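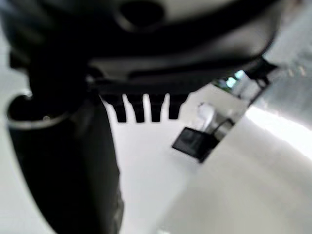

March, cell 2, started after lunch

Rewriting the pre-run check sheet, for the third time since Christmas. The old one has grown to two sides of A4 and has been signed off perfectly every morning, including the morning when the cell was switched off at the wall. My rule for the new version: every line must name a thing a person can look at or put a hand on, and must say what counts as a fail. "Inspect gripper" is gone. It could mean anything, and mostly meant walking past it with a pen. The wrist view now gets its own line, and the reference still for it is the one with the four black teeth hanging down against the white and the finger down the left-hand side. If the view on the monitor doesn't have the teeth and the finger where the still has them, stop and find out why before homing.

I had wanted to add "view must be sharp". The still is soft in most places and the teeth are about as crisp as anything gets, so a rule like that would have failed its own reference. Changed to "teeth can be told apart, white gaps showing between them". Less grand, but two people ought to give the same answer.

Tullio Messina read the draft over my shoulder and objected to the word "should", which I'd used eleven times. He's right, annoyingly. At Hindby they had a house rule: "must" if you'd stop the job over it, "may" if you wouldn't, and no third word. I went through and changed all eleven. Four became "must". The other seven turned out to be me being polite, and I struck them.

Speed limits. We've been running at 300 mm/s in teach mode when the door is open, a figure that came from the previous occupant of this bench and has no paperwork behind it that I can find. Dropped it to 162 for now. Before anyone asks, 162 is what I got from our own stopping-distance measurements with the heaviest tool fitted, and the working is taped inside the back cover of this book. It is not a magic number. If you change the tool, do the measurements again and write the new figure here, with your initials, and not on the whiteboard. The whiteboard has been wrong about everything since autumn.

Log entries. Pulled the stop log from the Gerker controller this afternoon: 1,853 lines. Of those, 102 are protective stops with the reason field left blank. The rest have a reason, if you accept "misc" as a reason. Proposed wording for the sheet:

Every protective stop gets one line, written by whoever pressed reset, before they press it. Say what the arm was doing and what you saw. "Don't know" is allowed. "Misc" is not.

Tullio thinks people will write "don't know" every time. Possibly – but at least I can count those and go and be a nuisance about it.

Cables. The Brerkex guide says to check routing at the wrist through the full range of joint 6. We check it at home position, where naturally it always looks lovely. New line: jog joint 6 to both ends at teach speed, watch for anything pulling tight or catching, fail if you have to say "it's probably fine". I've left that last bit in the draft to see whether anyone reads it.

Lockout. No change to the procedure. Change to the padlocks: one key each, kept on the person. The spare key hanging on a hook beside the isolator, labelled SPARE KEY, has been removed and is in my drawer. I will not be taking questions.

Tried the draft sheet on myself at twenty to four. Eighteen lines, nine minutes, one fail: the revision label on the pendant doesn't match the one on the cabinet. The old sheet has had that ticked as matching since it was printed. Raised it with Asadi, who supplied the pendant, and asked which of the two labels they believe.

To do
– get someone who hasn't seen the draft to run it cold, with me out of the room
– print the wrist still large enough to compare from the pendant position
– ask Asadi again about the label if nothing by the end of the week
– decide who may change the sheet. At present anyone with a biro
– bin the old copies, including the laminated one behind the door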